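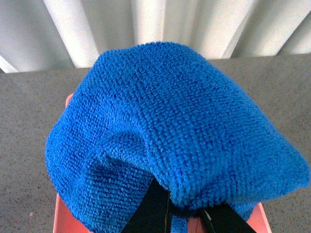 Wanted: Fault Reviewer and Test Operator, Towel Handling
Osagie Linen Automation, Kokura project
Posted Sep 8, 2018

We need a person who does not believe our numbers.

In June our towel handling cell passed its acceptance run. Two shifts later it closed its fingers on an operator's glove and went on with the lift. She got her hand out and was not hurt. The log recorded the cycle as a good grasp. To the software, a glove and a towel were both cloth between two fingers, and the stop that should have tripped on the extra load never did.

The supplier of the grip software, Zurik, says a threshold was set too high. Maybe so. We lowered it, and the cell began stopping on thick towels, so somebody raised it again and did not write that down. I have now read three explanations of the June event and can't make any two of them agree. The job exists because I would like a fourth, from someone with no stake in the first three.

What you would do

Run the cell by hand and on automatic, mostly single towels picked up over a tray, with the guard closed. Terry is the worst of it. The loops snag, the cloth bunches, and a pinch on a fold can look fine to the sensor and let go halfway up.
Write down every drop, double pick, snag and unexplained stop in your own words, before you look at what the machine logged.
Compare your notes with the log and tell us where they differ.
Test the emergency stop and the load stop at the start of each shift. If either fails, the cell stays off. You will not be asked to "just finish the batch." If you are, call me.
Sit in on supplier calls and ask what they mean by "resolved."

What we want from you

Time spent near machines that move, in a laundry, a packing line, a repair shop or a lab. Clear written English. A degree is fine but won't move you up the pile. If you have ever refused to sign something off, tell us about it. Please skip the paragraph about your passion for robotics.

You don't need to program. Our controller, Goster, exports plain text, and we'll show you how to read it.

Terms

Contract of 12 months, 15 hours a week, day shifts only. Pay is hourly and includes write-up time. Training takes 2 full days and is paid. You report to me and not to the project manager, whose bonus depends on the restart date.

I can't promise the cell will be back in production when your contract ends. If your findings say it shouldn't be, that's a perfectly good use of the money.

To apply, send one page on a fault you found and how people took the news, plus a work history, to Salamatu Oyewole, Safety and Test, at our Kokura project office. Interviews last nearly 2 hours and include time at the cell. Closed shoes, no loose sleeves, no gloves.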